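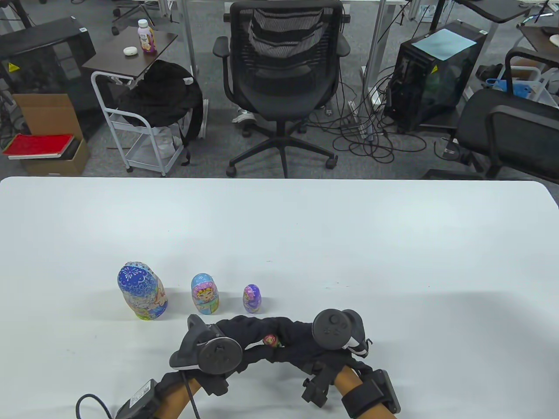 入れ子人形の操作データ収録手順(学生プロジェクト向け)

1. 本手順の目的

本ページは、ロボット制作サークルToltlowの課題「入れ子人形の整列と収納」において、手持ち型グリッパーを用いて実演データを収録する際の標準手順を定めるものである。新規参加者は、初回の収録に先立ち全文を読み、指導担当の立ち会いのもとで一度通し練習を行うこと。

課題の対象物はマトリョーシカ人形である。大きさの異なる人形を扱うため、把持幅の調整、置き位置の精度、転倒の防止を一つの課題のなかで練習できる。学習用プログラムSeolの設定方法については別ページに記載しており、ここでは扱わない。

2. 準備するもの

・手持ち型グリッパー(木製の持ち手とコントローラーを取り付けたもの)
・入れ子人形一式
・白い天板の作業台
・収録用の計算機
・記録用紙および柔らかい布

人形の表面には細かい絵付けが施されている。指輪、腕時計等は作業前に外し、机上に金属製の工具を置かないこと。

3. 作業台の設営

(1)天板を乾いた布で拭き、対象物以外の物を片付ける。
(2)人形を大きい順に、操作者から見て左から右へ一列に並べる。顔は操作者側に向ける。
(3)隣り合う人形の間隔は、グリッパーの先端が触れずに入る程度とする。間隔が狭いと、隣の人形を倒す失敗が増える。
(4)最小の人形は手前に置く。この人形は軽く、列の端に置くと布の部分に引かれて動きやすい。
(5)照明を点灯し、人形の影が隣の人形の顔にかかっていないことを確認する。

椅子は操作者の可動範囲の外に移す。床の配線をまたいで立つことは避け、やむを得ない場合は配線の経路を変更してから開始する。

4. グリッパーの点検

持ち手を左右の手で握り、次の順に点検する。

(1)持ち手に巻いたストラップと金具に緩みがないか。軽くひねって動く場合は締め直す。
(2)コントローラーが左右とも固定されているか。取り付け角度が前回の記録と異なる場合は、較正をやり直す。
(3)コードが持ち手に沿って配線され、開閉部に近づいていないか。
(4)中央の黒い布に折れ込みやほつれがないか。折れ込みがあると把持幅が実際より狭く記録される。

点検の結果は記録用紙に記入し、異常があった場合は収録を行わず、指導担当に報告する。

5. 較正

収録ソフトウェアZovoraを起動し、「新規セッション」を選択する。グリッパーを天板の中央に静置し、画面の位置表示が安定するまで待つ。続いて天板の四隅に先端を順に当て、各点で確定ボタンを押す。四隅の登録後、先端を最も大きい人形の手前に移動させ、画面上の位置と実際の位置が一致していることを目視で確認する。

一致しない場合は四隅の登録からやり直す。二度続けて一致しないときは、コントローラーの電源を入れ直し、再度起動する。

6. 実演の収録

一回の実演は、開始姿勢から終了姿勢までを一区切りとする。

(1)グリッパーを天板手前の開始位置に構え、録画を開始する。
(2)最小の人形に先端を近づけ、胴の最も太い部分を左右から挟む。
(3)天板から指一本分ほど持ち上げ、指定された位置まで水平に移動させる。
(4)底面が天板に接したことを確かめてから、先端をゆっくり開く。
(5)開始位置に戻り、録画を停止する。

移動中に速度を急に変えないこと。途中で言い直すように往復する動作は、学習時に不要な動作として残る。失敗した場合も録画は最後まで続け、記録用紙に「失敗」と記入する。人形が倒れたときは、録画を停止したうえで手で起こす。

頭部をつかむことは禁止する。人形が胴の継ぎ目で開き、落下するおそれがある。

7. 収録数と休憩

一つの配置につき14回の実演を行い、その後、人形の順序を入れ替える。各班の目標は成功例100件とする。前期の収録では全班の合計が371件となったが、開始姿勢の不統一により再収録を要したものが含まれていた。開始位置には必ず戻ること。

持ち手を長時間支えると手首に負担がかかる。配置を入れ替えるたびに操作者を交代し、同じ者が続けて担当しない。

8. データの保存

収録後は、当日のうちに保存用サーバーBuneraの所定の場所へ転送する。ファイル名には班名、配置番号、実演番号をこの順に含める。転送の完了を確認するまで、計算機側のデータを削除してはならない。

日曜日の収録は事前申請を必要とする。申請先および手順の改訂に関する問い合わせ先は、指導担当のMelati Latuheruである。

9. 片付け

人形は小さいものから順に納め、継ぎ目の絵柄を合わせて閉じる。無理に押し込まないこと。グリッパーは電源を切り、コードを緩く束ねて保管棚に戻す。記録用紙は班ごとの綴りに入れ、次の班に作業台を引き継ぐ。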